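Skiltano Hand-Held Grippers: Questions About Buying and Budgeting

Is the price for one gripper or two?
One. We know. Most garment work wants a pair, so put two on the request and save yourself the second round of signatures.

What should we budget for that isn't on the quote?
Finger pads, mostly. They wear out, and they do it the week your finance office closes for year end. A bag of 20 is $90 and fits in a drawer. Buy the bag.

Can we rent first?
Yes, through our Besholm depot. Rental is $199 a week per pair, and one week's fee comes off the price if you buy before the end of the following month. A scratched linkage is fine. A gripper returned in several envelopes is a purchase.

Do we need a robot arm as well?
Not to start. People hold these by the handle and record the motions themselves. Plenty of labs order the arm first and then spend the winter walking around it.

We already own the Wusov mount. Will it fit?
The newer one, with the adapter plate. The older one will look like it fits – please don't be fooled.

How many recordings should we plan staff hours for?
Our planning sheet starts at 200 per garment type. T-shirts are cheap labour. Anything with a hood, a lining and opinions of its own will eat the afternoon, so cost jackets on their own line.

Are two grippers enough for outerwear?
Two are what you want: one on the body of the jacket, one on the sleeve.
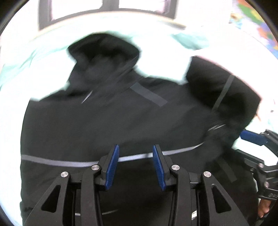 Can one person run a pair?
One in each hand, yes. Budget for breaks. Wrists are not covered by the warranty.

When should we order to have them for January?
By the end of October. The Seyoum bundle, with its carrying case, takes two weeks longer on account of the case.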